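4. Results

4.1 Washing, drying and the waiting time of dishes

In all 32 households the washing of dishes was described to us first, before cooking and before cleaning, even when our question was about the kitchen in general. We understood this at first as a politeness towards the guest, who sees the sink when entering. Later in the interviews it became clear that the residents of Pulus and Sutance divide the work in the kitchen by its visibility. A meal is visible for a short time. Washed dishes remain in sight until somebody puts them away, and this "somebody" was the subject of many small disagreements.

The older residents in Sutance grew up in houses of the Tillira type, where the kitchen had a closed drying cupboard above the sink. The plate was put in the cupboard wet and taken from it for the next meal, so drying and storing were the same act. In the renovated flats this cupboard was removed and replaced by an extractor hood. The dish rack on the worktop took over its task, but with an important difference: it is considered a temporary place. Respondents used for it words which can be translated as "meanwhile" and "on the way". Nevertheless, in the evening visits we often met in the rack the same dishes which were there in the morning.

Two positions could be distinguished. The first one holds that a rack should be emptied once per day, usually before going to sleep. The second one holds that the rack is storage like any other, and that a cupboard is only for the guests' plates. The second position was more frequent in flats with fewer than 5 occupants, where the same few plates go from the rack to the table and back. We did not find that it depends on the age of the respondent — a result which surprised us, because the literature on tidiness usually treats age as the main variable.

The shape of the rack also has its influence. Where plates stand upright, they can be taken out one by one, and the respondents spoke of them as "ready". Where dishes are laid one over another on a cloth, they were called "unfinished" even after they had dried completely. Figure 3 shows the upright arrangement.

Figure 3. Orange-brown plate standing upright in a white wire dish rack.
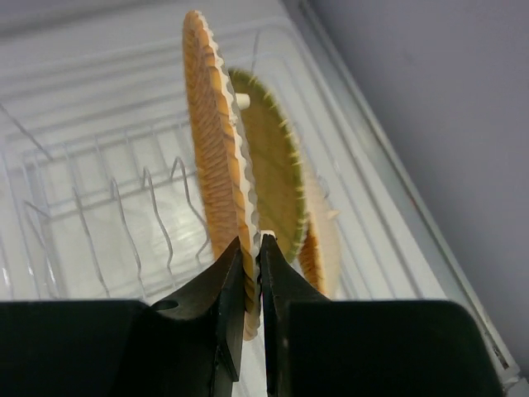 4.2 Objects without a fixed place

The second group of results concerns objects for which the household could not name a place. We asked each respondent to tell us where the thing "lives", following the interview guide developed in the Stanciu housing study. For pots, cutlery and medicines the answer came quickly. For trays, baskets, empty jars and cake tins it came slowly, and often two members of the family gave different answers.

The woven tray is a good case for discussion. It has many uses (bread, fruit, keys, letters, a plate of something for the neighbour) and therefore no use which would decide its place. It is too wide for most drawers of 8 cm height and it is too light to be kept under heavy pots. Several respondents said that they keep such trays on the table because there is no reason to remove them. Others put one on top of another and consider the matter closed (Figure 4). One woman in Pulus explained that a tray inside another tray "does not count as a second one", and she had by this rule accepted every tray which her sister offered to her.

We see in this practice a form of storage that needs no furniture. It costs very little and is easily overlooked by architects, who measure the volume of cupboards. In the plans of the renovation, 200 litres of closed storage were calculated for each kitchen, and on paper this was an improvement. The surfaces, on which a large part of the real keeping happens, were not included in the calculation.

Figure 4. Two woven wicker trays, stacked, on a white tabletop.

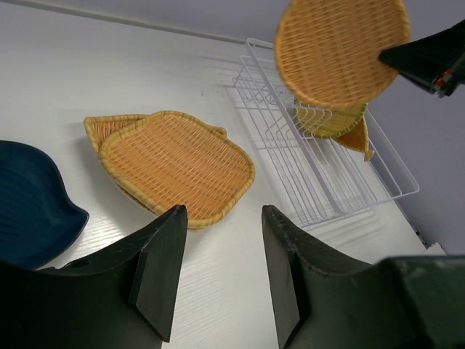
4.3 Limits of the material

The visits were made in November, when balconies in both towns are used little. It is possible that in summer some objects leave the kitchen and the surfaces are more free. Also, the families knew the hour of our visit in advance, and we must suppose that some of them tidied up before it. A smaller series of unannounced visits was planned but the housing office in Sutance did not agree to it, and we think now that this was correct.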